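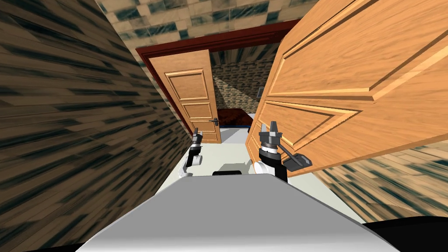
*Narrow passage, doorway at the far end.*

2 January 2021

I read the electric meter yesterday morning and wrote the number in the notebook, so I now have a full winter month to compare against last year. We used 2,469 kilowatt-hours in December. The December before that was higher, but it was also colder, and I had the upstairs heaters on all day back then.

We moved to Preswood two Aprils ago. The house is small and old and was built in stages, so no two rooms behave the same way. The kitchen stays warm until midnight. The back bedroom is cold an hour after the heater goes off. The first winter I did what I'd always done in apartments, which was turn up the thermostat and put on a sweater if that didn't work. The bills were bad enough that I started paying attention.

The first thing I tried was plastic film on the windows, the kind you shrink with a hair dryer. It works fine. It looks terrible, and it means you can't open a window from Thanksgiving to spring, but the living room stopped feeling like a porch. I did five windows in a weekend and ran out of tape on the last one. The tape in the kit is never enough. Buy an extra roll.

Then I got to the doors, and they took much longer than the windows. Every interior door in the house has a gap under it, and a couple of them are big enough to slide a magazine through. An old house moves, and whoever lived here before had trimmed the bottoms for a thick carpet that's gone now.

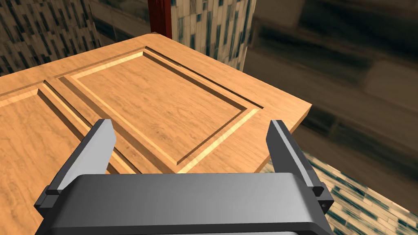
I started with rolled towels, moved on to those foam tubes in a fabric sleeve, and ended up with screw-on sweeps for the two doors that matter. The tubes are fine if the door stays put. Ours don't, because the cat wants in and out of everything, and I got tired of kicking the tube back into place. A sweep goes on once. I cut mine with a hacksaw, a little short, and screwed it on so the brush just touches the floor. The first one I set too low and the door dragged, so I had to take it off and move it up. There are now four extra holes in the back of the bathroom door.

The other thing with doors is the latch. Two of ours didn't close all the way, which I'd never noticed in the summer. For one I moved the strike plate over a hair. For the other I tightened the top hinge, and that was all it needed.

I spent nearly 80 dollars on everything I've described so far, counting the second roll of tape. The quote I got from a contractor over in Fokthorpe, for insulating the attic floor and sealing the hatch, was 2,000. I haven't said yes yet. I think we'll do it, but I want to see one whole winter with just the cheap fixes first, so I know what I'm paying for.
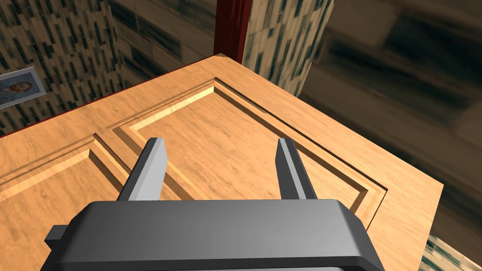 Is it worth shutting off the rooms you don't use?

It depends on the plumbing. We shut the back bedroom in November and it saved us running one heater, but there are no pipes in that wall. I wouldn't do it with a bathroom, or with a room that has a supply line running under the floor. I also open it up for a while on the weekend so the air doesn't get stale, and I check the corner behind the dresser for damp. There was some last year. There's none so far this year.

I keep the back bedroom at 50 degrees when the weather is really cold, and otherwise leave the heater off. It's fine for storing a bike, and not much good for guests. My sister is coming in February, so I'll have to start warming it up the day before.
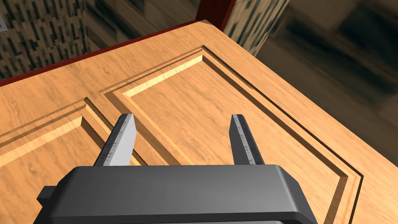 *Ruler-style markings on the fingers, and a wooden surface beyond.*

A few things I tried that I wouldn't bother with again. The reflective panels behind the heaters made no difference I could feel, and one of them rattled. The timer plug for the space heater was a mistake, and the heater manual says not to use one, which I should have read before buying it. Heavy curtains do help at night, but only if they reach the floor or the sill. Ours hung over the heater in the dining room and sent all the heat up behind them, so I hemmed them shorter.

I'm still undecided about the front door. It's original to the house and I like it, but you can feel cold air coming off the whole thing. There's a salvage yard in Parnthorpe that sells old storm doors, and I want to go look once the roads are better. I need to measure the opening first. The top and bottom are different widths, and I forget which one is smaller.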